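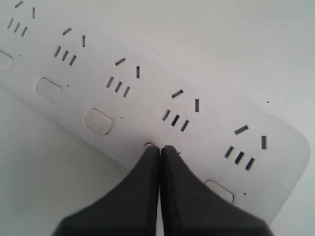
Loud enough for a drummer who doesn't hold back, and still light enough to carry up the stairs, was how one buyer in Janudville put it after a season of club dates with the Skiravero Kosen 16. The Kosen 16 is a bass guitar combo with a solid-state power amp, a tube preamp stage and a single 15-inch speaker. It is the larger of the two combos in the Kosen series and replaces the older model with the same cabinet size.

The power amp delivers 300 watts into 4 ohms with an extension cabinet connected. With the internal speaker alone it runs at 8 ohms and puts out less, which is enough for rehearsals and small stages. The extension output is a locking speaker connector on the rear panel. Use a cabinet rated at 8 ohms. Do not connect two extension cabinets.

Preamp

The preamp has one channel with two input jacks, one for passive basses and one for active basses with a hotter signal. The gain control drives a single 12AX7 tube. Up to the middle of its range the sound stays clean. Past that point the low mids thicken, and near the top there is a soft breakup that works well with a pick. The tube sits in a shielded socket and can be changed from the rear after taking out two screws.

The tone section has bass, low mid, high mid and treble controls. A separate Contour knob scoops the mids and lifts both ends at the same time. With Contour fully down it is out of the circuit. A footswitch jack lets you turn Contour and mute on and off from the floor - the two-button Kosen footswitch is sold separately, but any latching two-button switch with a stereo plug will do.

Speaker and cabinet

The 15-inch driver is made for Skiravero by Dantas and has a ceramic magnet and a paper cone. A small horn handles the top end and has its own level control on the back, including an off position. Players with flatwound strings usually leave it off or low.

The cabinet is poplar plywood, ported at the front, with black textured covering and a steel grille. It can be tilted back on its rear edge so the sound reaches the player on a low stage. Two recessed side handles are fitted. The rubber feet are screwed on, not glued, and the corners are metal.

Connections

The balanced DI output can be set before or after the tone controls and has a ground lift switch. There is an effects loop with separate send and return jacks, a tuner output that stays live when the amp is muted, a headphone jack that cuts the speaker, and a mini jack input for playing along with a phone or music player. The mini jack signal is not sent to the DI.

The power inlet takes a standard detachable cord. Let the amp warm up in mute for 20 seconds before playing. The fan is temperature controlled and stays off at low volume.

Specifications

Type: bass combo, tube preamp, solid-state power amp
Power: 300 watts at 4 ohms, with extension cabinet
Speaker: 1 x 15-inch Dantas, plus horn with level control
Preamp tube: 1 x 12AX7
Channels: 1
Inputs: passive, active, mini jack
Outputs: balanced DI, tuner, headphones, extension speaker
Effects loop: serial
Covering: black textured
Included: power cord, printed manual

Accessories

Padded cover for Kosen 16, black, with openings for both handles
Two-button Kosen footswitch with 20-foot cable
Replacement 12AX7 preamp tube, tested for low noise
Caster set, 4 pieces, two with brakes

The padded cover does not fit the smaller combo. The caster set needs the threaded inserts found on current cabinets - older Kosen cabinets don't have them.

Availability

In stock at the Janudville store and ready to ship. The demo model is set up in the bass room and can be tried during store hours until 6 p.m. Bring your own bass if you can. Orders include a return label, and the amp can be sent back in its original carton with all packing parts. The Skiravero warranty covers the electronics and the speaker. Tubes are covered for 6 months.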